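협동로봇 작업 안전수칙, 정말 지켜지는가
캡스톤디자인 결과보고서 / 4조 (Noman Cheema, Oda Fjeld, Umut Tuncer)
지도: Imani Rotich

1. 주제를 고른 이유

실습실 문 옆에는 Womgate 안전수칙이 붙어 있다. 전부 23개 항목이다. 우리 조는 7월 한 달 동안 공을 바구니에 넣고 빼는 단순한 작업을 하면서 이 수칙이 실제 작업에 얼마나 들어맞는지 따져 보기로 했다. 시작할 때부터 기대는 크지 않았다. 수칙을 끝까지 읽고 서명한 사람이 조에서 Oda 한 명뿐이었다.

작업 대상은 일부러 가벼운 것으로 골랐다. 초록색 공 하나와 얕은 직사각형 바구니가 전부이고, 작업대에는 흰 천을 깔았다. 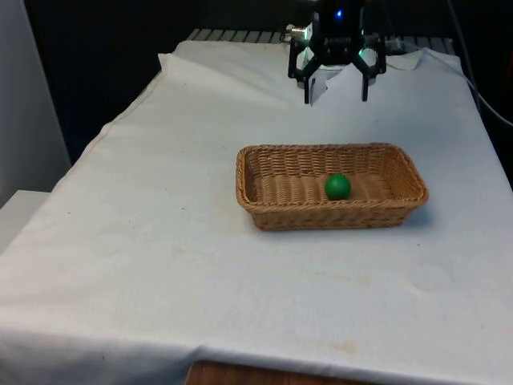 2. 수칙 검토

제3항은 "작업 영역에는 작업 대상물만 둔다"이다. 문장은 명확한데 작업 영역의 정의가 없다. 천도 대상물인가? 그리퍼 아래쪽에 접혀 올라온 천 주름은 어떻게 볼 것인가? Umut은 위반이라고 했고 Noman은 고정물로 보자고 했다. 결론은 나지 않았다. 같은 문장을 읽고 판정이 갈린다면 점검표로 쓰기는 어렵다고 본다.

제9항은 "그리퍼를 연 상태에서 대상물 위로 접근한다"이다. 이 항목은 지키기 쉽고, 우리 기록에도 위반이 없다. 다만 얼마나 높은 곳에서 열어야 하는지는 적혀 있지 않다. 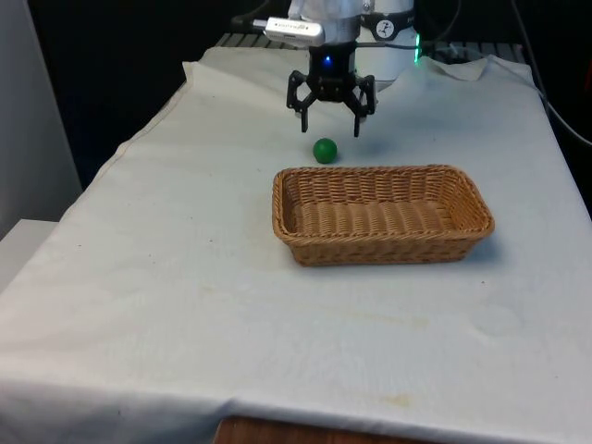 점검표에는 그래도 "준수"라고 적었다. 칸이 준수와 위반 두 개뿐이어서 판단을 보류할 방법이 없었다. 한 달 동안 채운 칸은 모두 1698개인데, 이 숫자가 안전을 증명한다고는 생각하지 않는다. Jabari Kimaro 조교는 중간 발표에서 준수율이 높다고 평가했지만, 우리는 기준이 느슨해서 나온 값일 가능성이 더 크다고 답했다.

3. 정리 정돈과 케이블

제14항은 케이블을 "적절히" 정리하라고 한다. 무엇이 적절한지는 쓰는 사람 마음이다. 작업대 앞으로 케이블이 세로로 늘어져 있어도 이 문장만으로는 위반이라고 할 수 없다. 뭉쳐 둔 천도 마찬가지다. 작업대 오른쪽 끝에 있는 천을 치워야 하는지 묻는 사람에게 수칙은 아무 답도 주지 않는다.
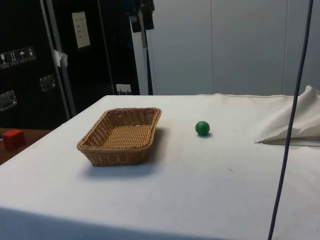
사진 출처: 4조 직접 촬영

우리가 제안하는 수정안은 다음과 같다.

제3항: 작업 영역을 천 위에 테이프로 표시하고, 표시 안쪽에 둘 물건의 목록을 따로 적는다.
제9항: 그리퍼를 여는 최소 높이를 작업별로 정해 기록한다.
제14항: "적절히"를 삭제하고, 작업대 앞면을 가로지르는 케이블을 금지한다.
점검표: "판단 불가" 칸을 추가한다.

4. 한계

수정안이 사고를 줄이는지는 확인하지 못했다. 대상이 가벼운 공 하나였고, 무거운 부품을 다루는 작업에 그대로 적용할 수 있는지도 알 수 없다. 옆 실습실의 Itach 지침과 비교하려던 계획은 문서를 늦게 받아 빠졌다. 제14항 수정안은 조 안에서도 의견이 갈렸다. Noman은 금지보다 고정 위치를 지정하는 편이 낫다고 하며, 그의 의견은 부록 2에 따로 실었다.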